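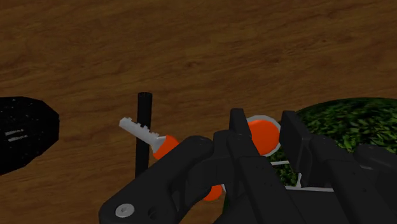

Galang purchase planning set, README

This folder keeps the simulated runs and the cost sheet that we use for deciding which arm and which gripper to buy for the Erkcombe lab. Please read it before you change any price.

Maintainer: Gerardo Buenaventura
Cost sheet: Eduardo Dumlao
Last revision: June 2018

What is inside

runs/ has 126 simulated episodes of tabletop handling. One arm, one two-finger gripper, small household objects on a wooden table.
costs/ has the quotes, one file for each supplier.
plan/ has the order calendar and the floor drawing.

How we use it

We do not buy a gripper from the catalog only. First we try it in simulation with the objects of our own list, and we write down where the fingers come too near to other things. Thin objects and round objects are scored separately. If a model fails on more than 11 episodes, it goes out of the list and we do not ask for a quote.

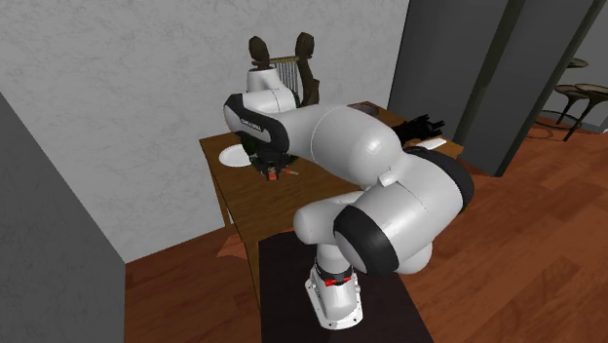

The arm is the biggest line in the budget, but it is easy to forget the rest. The mounting plate, the spare fingertips, the cabling and the safety training together take 46 percent of the first year in the present version. The Sirau quote includes shipping. The Atik quote does not, so Eduardo added it by hand in column F — please do not add it again.

Known limits

Simulated contact is more forgiving than real contact. We keep a reserve for replacement fingertips, and this reserve should not be used for software.
Lighting in the runs is sometimes dim. Small print on objects cannot be relied on for any test.
Over 50 episodes use the old gripper settings. They are marked "old" in runs/index.csv.
Prices are without tax.

Changes

Send new quotes to Gerardo as a separate file. The order must be signed before December, and after this the sheet will be locked.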